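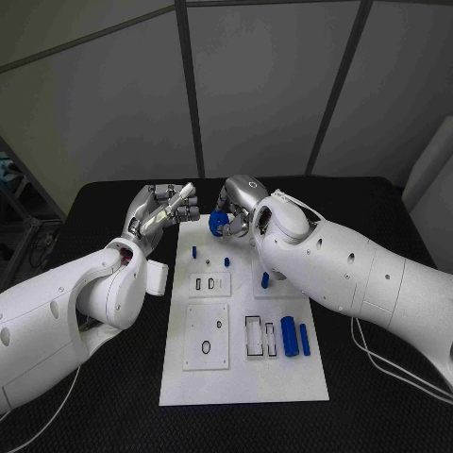 Tomel to take over Rirkum bus routes from July

New timetable, later evening buses and one ticket for the whole area

For immediate release

Bus operator Tomel will take over all local routes in the Rirkum area at the start of July. The change covers the town services, the school buses and the rural lines to the north of the lake, which have until now been run under separate contracts. From the first day of the new contract there will be one timetable, one set of fares and one telephone number for passengers.

The new network has 87 stops. Most stay where they are. The stop outside the old dairy will move across the road to the health centre, where there is a wider pavement and room for a shelter. The two stops on Mill Lane will be merged into a single stop by the post office. Notices will go up at every affected stop during June, and the notices will stay in place until the end of August.

Weekday services through the town centre will run every half hour from early morning until seven in the evening, and hourly after that. The last bus from the railway station will leave at 11.15 pm, an hour and a quarter later than at present. It will wait for the last train from the south if the train is running up to ten minutes late. If the delay is longer, the driver will be told by radio whether to wait or go.

"The late bus was the thing people asked for most," said Teemu Saarela, managing director of Tomel. "Someone who works a late shift at the hospital can get in by bus today but can't get home again. From July they'll be able to do both."
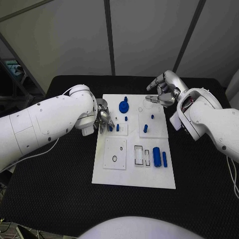 Fares have also been simplified. The present zones, which put a boundary through the middle of the Northgate estate, will be dropped. A single ticket will be valid anywhere in the Rirkum area for 90 minutes, with any number of changes. Day tickets and monthly tickets will be sold on the same basis. Children under seven will travel free with an adult, and the existing discount for pensioners will apply all day, including before nine in the morning.

Passengers will be able to pay by bank card, by phone or in cash. Drivers will give change for notes up to twenty euros. Tomel considered going fully cashless and decided against it after the spring survey, in which 707 passengers filled in a form on the bus or at the station. Many of those who use the rural lines said they still pay for most of their journeys with coins.

Monthly tickets bought from the present operators will be accepted until they run out. There is no need to exchange them. Multi-ride cards with journeys left on them can be handed in at the station kiosk up to the end of September, and the value of the unused journeys will be refunded in cash or moved to a new card. Cards that can no longer be read should be handed in as well, as the kiosk staff can look up the balance from the number printed on the back.

School buses will keep their present times for the coming school year. The morning bus from Lakeside will start one stop earlier, at the chapel, so that children living on the far side of the main road don't have to cross it. Parents will be sent the new stop list by the schools before the summer holiday. Older pupils may use their school pass on any ordinary bus until five in the afternoon on school days.

The rural lines have taken the longest to plan. The northern line will run four times a day in each direction instead of three, and the extra journey has been placed in the early afternoon at the request of residents. On Saturdays there will be a morning and an afternoon journey. There will be no Sunday service north of the lake, but the demand-responsive minibus, which at present must be ordered the day before, can be ordered up to two hours ahead. The fare on the minibus will be the same as on any other bus.
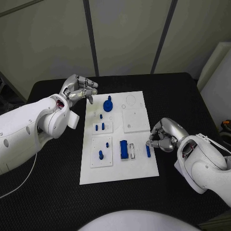
Lempi Karppinen, writing in reply to the draft timetable, said the two-hour rule was a clear improvement but would be of little use to anyone trying to get to a nine o'clock appointment if the booking line did not open until eight. She asked for the line to open at six on weekdays. "I don't mind ringing early," she wrote. "I do mind ringing a number that's closed."

Tomel has accepted the point. The booking line will open at six on weekdays and at eight on Saturdays. Bookings can also be made on the company's website at any hour, and regular journeys, for instance to a weekly day centre or physiotherapy session, can be booked for a month at a time.

A second change made after the draft was published concerns the route past the swimming hall. The draft sent every other bus along the bypass, which saved four minutes but left the hall with an hourly service. All daytime buses will now stop there. As a result, the journey from the station to the industrial estate will take four minutes longer than first announced, and the printed draft should no longer be relied on for this route.

All drivers employed on the present routes have been offered work with Tomel on their existing terms, and their years of service will be carried over. Recruitment for a small number of further posts, mainly for the evening service, is under way. Applicants without a bus licence may apply, and the company will pay for the training of those it takes on.

"I have driven the northern line for a long time and I'm pleased to be keeping it," said Eero Kinnunen, a driver on the present service. "The new timetable gives us a proper turnaround at the end of the line. On the old one you were late before you had set off."

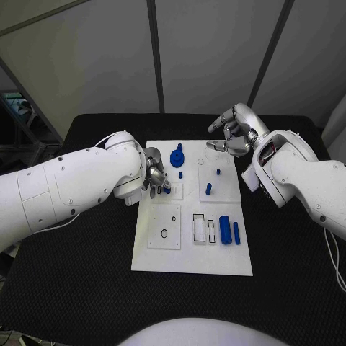
The depot will remain on Station Road. The yard is being resurfaced this spring, and the washing hall is closed while the drains are replaced. Neighbours have been told by letter that there will be some noise during working hours. No work will be done at night or on Sundays, and lorries bringing materials will use the east gate only.

Lost property will be kept at the station kiosk instead of the depot. Items will be held for three months. Anything left on a bus before the changeover should be claimed from the operator that ran the service, as these items will not be passed on.

Printed timetables will be available from the middle of June on buses, at the station kiosk, at the library and at the health centre. There is a large-print version, which can be posted free of charge on request. Villages north of the lake will have the timetable delivered with the local paper, and a further 300 copies have been set aside for the summer cottages, where the paper is not delivered.

Three drop-in sessions will be held before the new service begins. The first is at Rirkum library on a Tuesday from four until seven in the evening, and the others will be at the Lakeside school and at the village hall in the north. Staff from Tomel will be there to answer questions about stops, tickets and the minibus. Dates for all three will be shown on posters at the stops and in the local paper. There is no need to book.

"We know that a few connections will be worse than before and we would like to hear about them," said Venla Leinonen, timetable planner at Tomel. "There will be a round of corrections in October, when the schools have settled down, and comments sent in by the middle of September will be looked at for that."

Comments may be sent by post to Tomel, Station Road, Rirkum, handed to any driver, or left at the station kiosk. Please give the stop, the time of the bus and the direction of travel.

Notes for editors

The contract covers scheduled local buses, school transport and the demand-responsive minibus in the Rirkum area. It does not cover the express coaches from the railway station or the airport service, which continue unchanged.

The full list of stops and the new timetable can be supplied as a spreadsheet on request.

Press enquiries: Pascal Hellwig, communications, Tomel. Office hours are nine to four on weekdays.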